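Why does old metal look so tired?

Hello, young explorers! My name is Seija Vainio and I write the Thursday page for the children's corner of Enimside, our small museum of everyday things. Today we will think about metal boxes and bins, and why they change when people use them for many years.

What is a bin made of?

Many big bins are made of steel. Steel is mostly iron, with a little carbon mixed in. It is strong, and you can drop heavy things into it. But iron has one problem. When it meets water and air together, it slowly turns into rust. Rust is brown or orange, and it is weaker than the metal it came from. If you rub it with your finger, some of it comes off like powder.

A coat for the metal

People often give metal a coat. It can be paint, or it can be a thin layer of another metal, for example zinc. The coat keeps the water and the air outside. When you wear a raincoat, you stay dry, and it is the same idea.

A coat does not last forever. Every time something hard slides over it, a very small piece can go away. First you get a scratch, then a patch, and one day you see the bare metal.

Where should you look?

Try to look at the places where things touch the most. The floor of a bin gets many scratches, because toys, bottles and tools are pushed over it. Edges and corners also have a hard life. Dirt and small specks like to stay where two walls meet.

What is a clamp?

A clamp is a tool that holds two things together. A spring clamp works like a big clothespin. You squeeze the handles, the jaws open, and when you let go, the spring closes them again. It is good for holding a wall in the middle of a bin, and you can take it off later without any screws.

Look for the whitish coat on the middle wall. It has a ragged border, and under it the bare gray metal begins. Can you also find the two clamps with orange handles, and the bottle with the red cap?
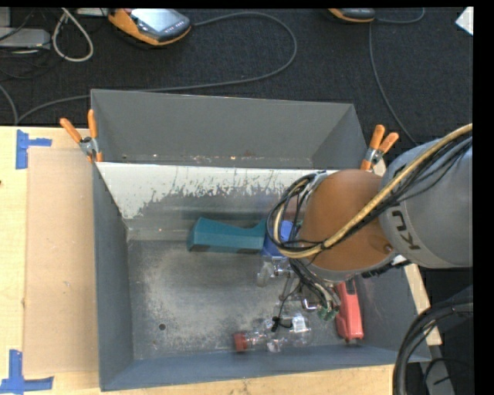 Try it at home

Put a steel nail in a glass with a little water, and put another nail in a dry glass. Ask a grown-up to help you, because nails are sharp. Look at them every day and draw what you see. My neighbor Haruto kept his drawings from March until April, and he used 26 sheets of paper!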